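I spent an afternoon at the Jomiso open day, and the simulator demo was my favorite stop! If you want to try the drawer task yourself, start with the hand view and get your bearings before you move anything.
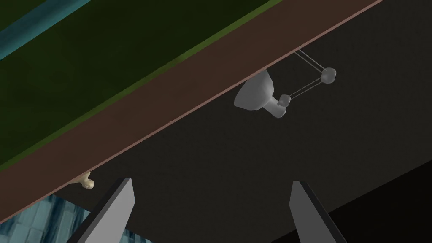 **Posted by: Isico Robotics Club, Demo Team**

Keep the fingers spread while you look around. Arash Yazdani, who ran our demo, told me to go slow (I didn't, oops). Then switch to the wide view, line up the right gripper and close it on the handle.
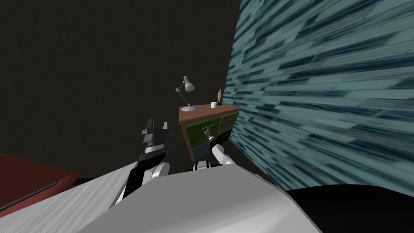 *Right gripper on the drawer handle, left one open.*

Pull straight back in small steps. I needed 40 tries!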